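What the grippers changed on our packing team

I've been meaning to write this since July, when Goltcombe told us that part of the snack-box packing would be going to robots. I pack snack boxes. I have done it for three years, and I like it a lot more than people expect me to. So I had feelings!

My work looks different now. I spend my mornings with a hand-held gripper, picking groceries by closing its jaws the way the robot will later close its own. Bags, packets, bread, the bin, the table - over and over, until my thumb complains. The recordings go off to the Bidel group upstairs, who train the arms on them. A good pick takes me a few seconds, and a bad one teaches me more about packaging than my first year of regular packing did. 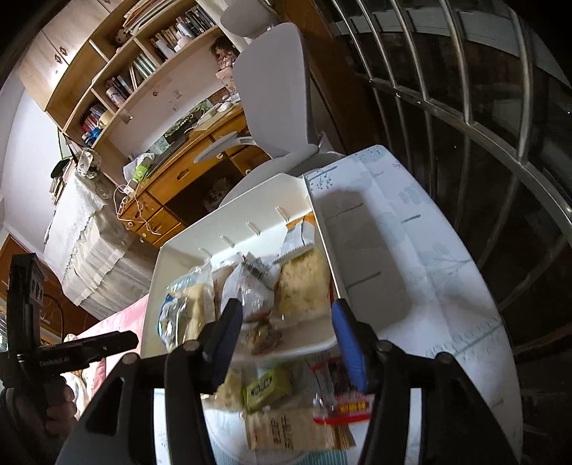
What I do all day now

We start at 8 and work in blocks of 12 minutes, then swap. I thought the swapping was silly until I skipped one and couldn't open a jar that night. My best shift so far was 66 clean picks, and yes, I wrote it on the whiteboard.

The big surprise is how much of my old job turned out to be worth explaining. Baltasar Ojeda, our shift lead, asked each of us to write down how we choose what comes out of a bin first. I filled two pages! You learn to read how a bag is leaning on its neighbor, and where the film will bunch up if you grab it too high. I'd never put any of that into words before, and now it's in the training notes with my initials on it.

Bread is my favorite. It's soft, the wrapper is shiny and slides around, and if you squeeze like you mean it you've ruined somebody's breakfast. You come in low with both jaws and let the package settle before you close.
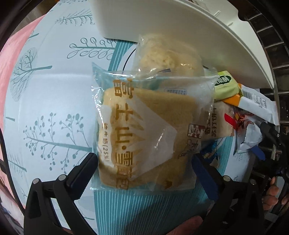
I got that wrong plenty of times in the first week, and I still slow way down for anything with a crumbly top.

There are things I'm watching. Thirteen of us packed by hand before this, and four have moved over to the Gallardo line, where the work is heavier and the breaks are shorter. Two of them asked to go and two didn't. Management says hours hold through the winter, and I'd like to see that in writing. Estinano, our other site, got a pay bump for the people doing gripper work, and we're still waiting on ours.

But I come home less bored and with more to talk about. Next week we start on canned goods, and I already have opinions about the dented ones.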